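Fixing a wrist cable that grabs things before the gripper does
Skarkari bench notes, part 19

Our fault log said "grip lost, cause unknown" often enough that I began to admire its modesty. The cause was a cable. The arm would reach into a corner, roll its wrist, and a slack loop would hook whatever stood nearest. Then the arm backed out and took the decor along.

Start with the power off. Supporting the arm with one hand, move it through its worst reach, the one into a back corner, and watch the loop at the wrist.
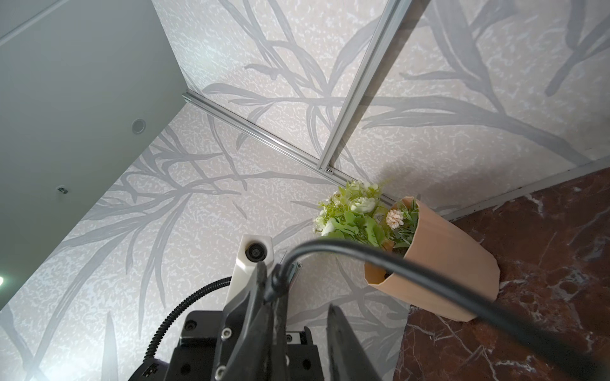
Mark the cable with tape at the last point where it stays clear of the fingers. On ours that was 203 mm back from the connector. Clip it there, loosely enough that the wrist can still roll both ways. I clipped mine tight the first time and pulled the connector out on the second roll, so now I own a spare connector.

Next, run the approach at a tenth of normal speed, with your hand on the stop button and your coffee somewhere else. Try it against something light that you don't mind losing. A small pot of fake greenery works well.
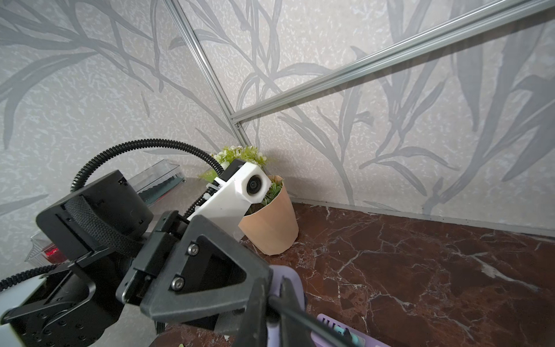 If the loop still swings wide, move the clip 10 mm toward the wrist and repeat. Don't fix it in software. I added a detour to the path in July, and all it did was snag the cable on a different object.

Last comes the two-arm check. Run both arms over the table with the loose power cords left in place, and stop at the first tug. We did 376 cycles on Saturday without one.

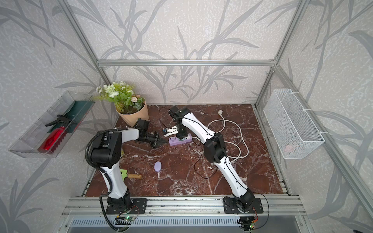 Geetha Kandasamy wrote in to say the clip only moves the wear: hers at Trillport held fine for 800 cycles, then the jacket split right at the edge of it. She puts a sleeve of soft tubing under the clip and checks it monthly. I've ordered tubing.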